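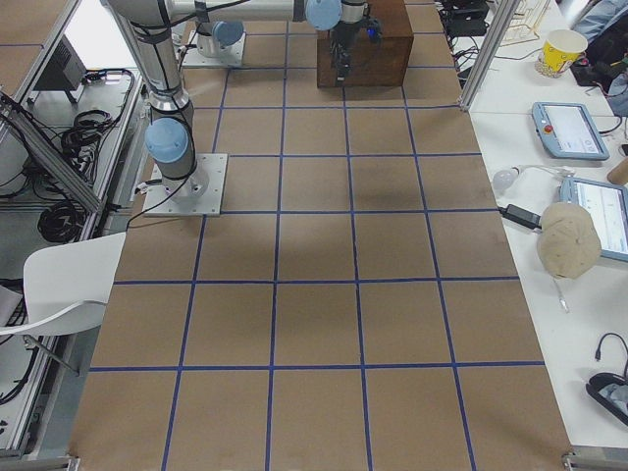 Who are the Menell bench rules for?

Anyone who works at a table with one or more robot arms on it, whether you programme them, guide them by hand, reset the objects between runs or simply want to watch for an afternoon. We wrote them for the Pirkley workshop first, and it's been a real pleasure to see the Ochoa and Cludberg groups take them up and send back improvements.

Do these rules replace the safety standards?

They don't, and please don't use them that way! The standards that apply to your robots, the maker's manual and your own site's risk assessment all come first. Our rules sit underneath and deal with the everyday habits that a formal standard has no room for, like where you put a cable or who holds the stop.

What is version 4, and do I need to retrain?

Version 4 came in this January. If you've been through the session for the version before it, read the changes page and get signed off by your bench lead. Newcomers do the full session, and most people enjoy it far more than they expect to.

Why do you ask for a taped grid on the table?

We love the grid! It gives everyone the same language for where things go. "Box in column three, second row" is quick to say and quick to check, and it makes a reset repeatable when one person starts a task and another picks it up. Tape that has gone a little wobbly is fine as long as the cells can still be told apart. Change it when a strip starts to lift – a loose end can catch on a gripper.

Where should the teach pendant live?

On the side desk, screen up, with the stop button clear and within reach of the person in charge of the run. With two pendants on one desk, label each with the arm it controls, and say the arm's name aloud before you touch either. It feels silly for a day or so and then you'll wonder how you managed without it.

Can two people share responsibility for one run?

Only one at a time. The other person can help with objects, notes or a second pair of eyes, and you can swap whenever you like, provided the arm is stopped and both of you say so.

When may I reach in to move an object?

Once the arm is stopped and the person in charge has said "clear". Wait for the word even if the arm looks still, as a pause in a programme looks exactly the same as the end of one.

Are drawers and cabinets treated differently from objects in the open?

They are. Lower the gripper straight down into an open drawer, and bring it straight back up before any sideways move. Keep fingers off the handle and front panel until the gripper is fully out. We use light objects such as toy food for this work, and the first pass with any new object is always at reduced speed.

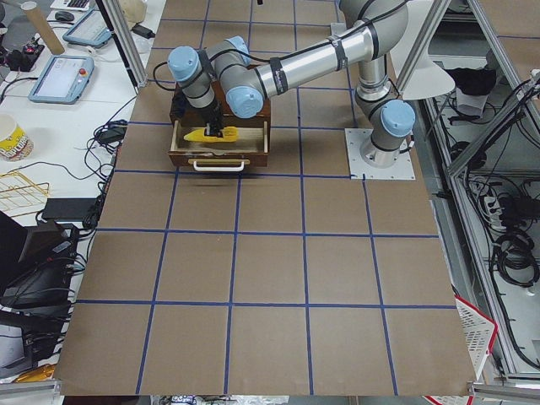

Records and feedback

What goes in the run log?

The task name, the person in charge, the objects used and anything odd. Near misses go in too, however small. The shared log has 1,805 entries now, and it's a cracking read if you're planning a new task.

How long can one session last?

Our limit is 19 runs, then a break of 15 minutes away from the table. Attention slips before you notice it slipping.

How do I suggest a change?

Write it on the suggestions sheet at your own site, with the rule number and what you'd like it to say. The drawer rule started out that way at Cludberg, so do send yours in.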